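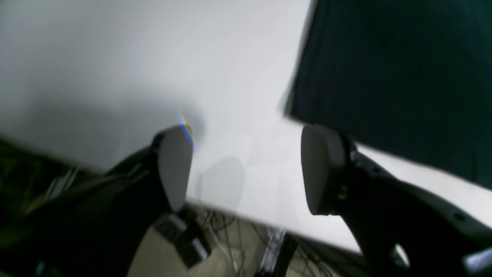
October, just after lunch

Back on the Priltgate prints, and I have to say it's lovely to be handling them again after so long with nothing but spreadsheets. The question I've set myself this week is which of the colour prints have been varnished and which were only ever waxed, and the old ledger is no help at all (whoever kept it in 1975 wrote "finished" against everything and left it there). My first test is a simple one, looking for colour where the light catches. A small streak of rainbow against white, red and green through to blue and violet, is what I mean by a split glint, and I'd like us all to use the same word for it in the notes, please, as I have found "shimmer", "sheen" and "oily bit" on three consecutive pages. A split glint doesn't prove varnish by itself. A bevelled edge of glass somewhere nearby will throw one just as happily, so turn the print a little and see whether the colours travel with it before you write anything down.

Mylene Evangelista came by with the second tray and we went through it together over the north bench. There are 51 prints in the whole set and 19 of them are in this tray, mostly the harbour views, with a few of the market ones that I'd thought were lost. She is much better than I am at spotting wax by feel – she lays the back of a gloved finger against the margin and says it drags. I tried it on the same corner and couldn't feel a thing, but then I've had the thick gloves on all month and I really must order the thinner ones.

Swabs next. We used the Hultis cotton, rolled tight, with plain deionised water and nothing stronger, on the outer margin only. The margin of the ferry print took up a little grey dirt and no colour, so I'm happy to carry on there. The Dalisay print is another matter. The red in the title lettering looked tender to me under the lens and I stopped before I got near it. Mylene would like to try a drop on the full stop after the title, and she may well be right, but I'd sooner sleep on it.

Humidity in the store was reading 50 when I came in and I've left the dial alone. The blotters from the Fanau box are cockled all down one side and shouldn't go anywhere near the prints until they've been pressed. I've put them under the boards by the sink, with a note on top.

To do: thin gloves, more blotter, ask Mylene for her sketch of the stamp on the back of the market prints, and copy the tray numbers into the ledger in ink this time.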